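My afternoon at the Skudska lab open house

I got there at 3 and the parking lot was already full, so I missed the welcome talk (sorry!). Sreekumar Fernandes found me by the coffee and walked me straight to the grocery table. His group teaches two arms to put snacks and drinks away by copying people, and he let me watch over his shoulder on the wrist camera. I loved this view — you suddenly get how little the gripper knows about the rest of the room.

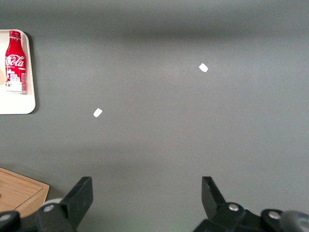 What the method does

They call it Hademis. A person steers the arms through a task, the cameras record everything, and a network learns to guess the next short stretch of motion. The group collected 500 of these runs for training. Boxes are the tricky part, Sreekumar told me, because cardboard gives when you squeeze it.
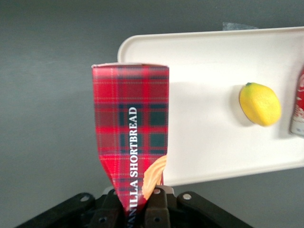
How many runs does a new item need?

Usually 20, if the network has already trained on the big set. Starting from scratch, they never got a usable grasp with so few.

Ermira Janevski runs the comparison side, and she had a poster up on what happens when you take a camera away. Without the overhead view, the arms kept reaching for the wrong side of the tray. I asked if I could try steering and she said sure, 10 minutes!

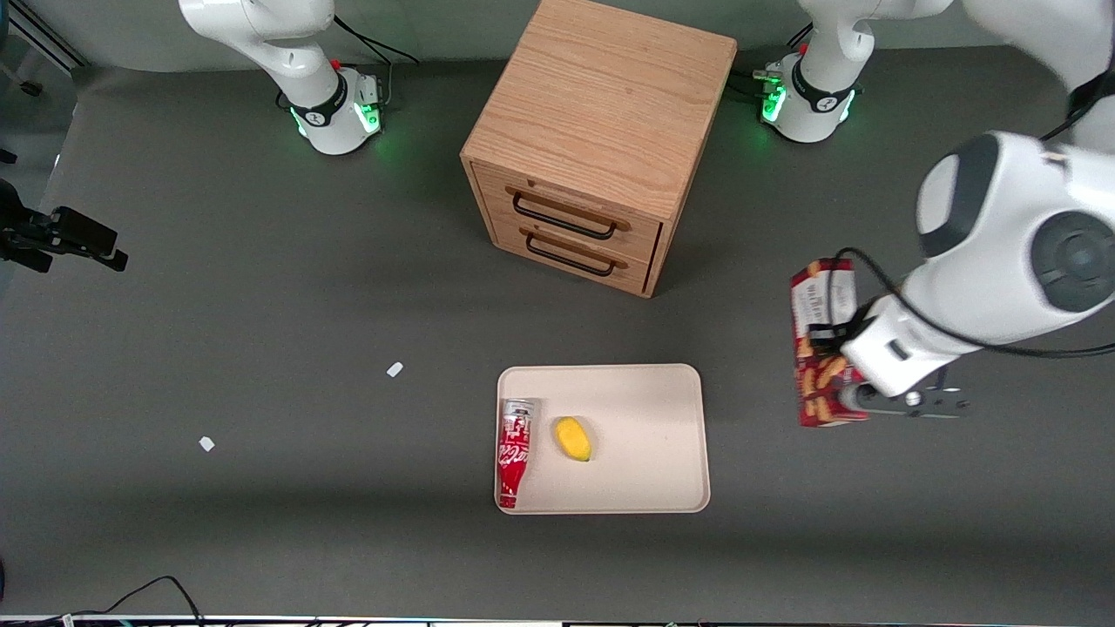

I was terrible at it. My elbow kept drifting and Ermira had to talk me through every turn of the wrist. The next open house is in May, and I've already signed up for the steering slot.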